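Werley Auto Group
Progress report to Mendonça Holdings, 3/4/24

Used inventory at the Flenden lot stands at 232 vehicles. Since December we have sold 613 units across both stores, and 23 of those were certified trade-ins. Brilimgate is still short on small SUVs and is sending buyers to Flenden for test drives.

The new online listings are live for both stores. Photos are missing on six trucks and will be added when detailing is finished.

Service bay work at Brilimgate is on budget. The second lift passed inspection and the parts counter has moved to the front. 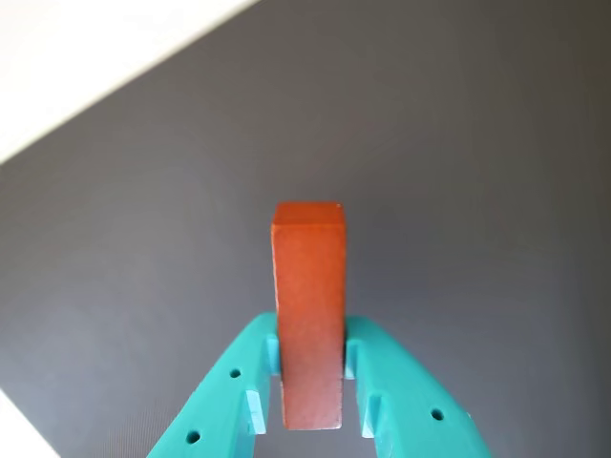
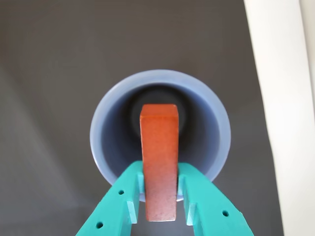

We still need your approval for the extended Saturday-style hours in service and for the loaner car lease. The lease quote is attached.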